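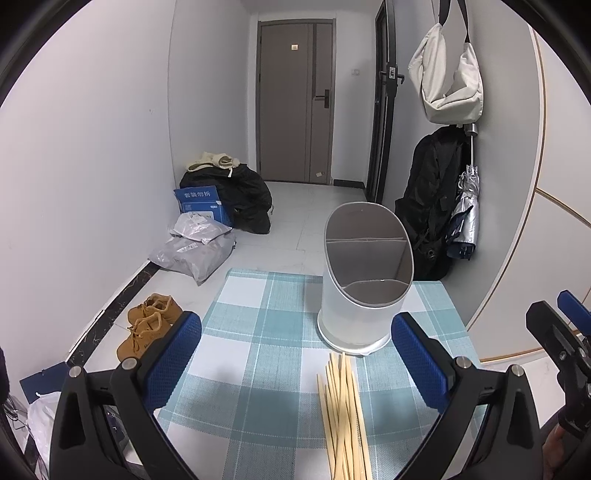

Chopsticks: Where Do They Sleep?

A chopstick is a simple thing. It is a stick. You need 2 of them to eat your dinner, and if you have only one, you have a very small sword and no noodles.

People have been eating with chopsticks for a very long time, and for all that time the sticks have been rolling off tables. So many kitchens have a chopstick holder. It is a pot that keeps the sticks standing up – a bit like an umbrella stand for giraffes.

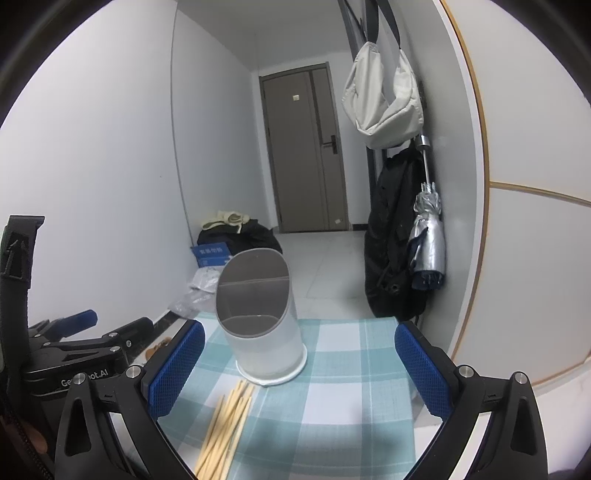 Wooden chopsticks beside their holder. The divider inside keeps one bunch from leaning on another.

Some holders have a slanted top, so one side is lower than the other. Short sticks can peek out there. Some have holes in the bottom too, to let the water out. A wet wooden stick in a puddle gets moldy, and mold is not a flavor.

Want to help put the chopsticks away? Dry them first. Gather them into a bundle and tap the ends on the table until they line up. Then put them in the holder, thick ends down. If one rolls under the stove, tell a grown-up. They will sigh. That is normal.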